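**Toast** is bread that has been browned by dry heat, and it has been part of breakfast for so long that most of us never stop to think of it as cooking at all. The browning comes from sugars and proteins in the bread reacting as the surface dries and heats up, and the same reaction gives toast its nutty smell, its firmer bite and that pleasant scrape under a butter knife.

## Making toast

Before electric appliances came along, bread was held to the fire on a long fork or propped on a wire rack, and a watchful eye was the only timer anyone had. Pop-up toasters took over much of that watching, with heated wires on both sides of each slot and a spring to lift the slice when its time is up. Wide slots came later, to the great relief of people who like bagels (and of anyone who has ever tried to rescue one with a wooden spoon).

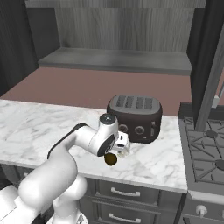
**Why does day-old bread often toast better than fresh?**

Fresh bread holds more moisture near the surface, and that water has to cook off before any real browning can begin, so a slightly older slice colors sooner and crisps more evenly.

## Toppings and customs

Butter is the old standby, spread while the slice is hot so that it sinks in. Jam, honey, cinnamon sugar, beans, eggs and soft cheese all have their loyal followers, and a cut clove of garlic rubbed over the rough surface of a grilled slice is a fine start to a supper. In the lakeside town of Pilell, the baker İlker Saraç still sells a dense rye called Katene, which his customers slice thin and toast 3 times on a low setting, letting it cool in between. It sounds like a lot of fuss for a Sunday morning, but the bread comes out almost like a cracker and keeps its crunch under a good deal of plum jam.

## Care of the toaster

Crumbs are the usual cause of smoke and stale smells. Unplug the toaster, let it cool completely, and empty the crumb tray over the sink, giving the tray a wipe before it goes back in.

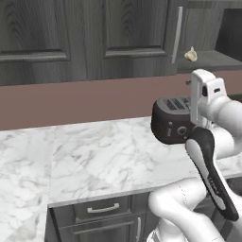
*A black toaster on a white marble countertop.*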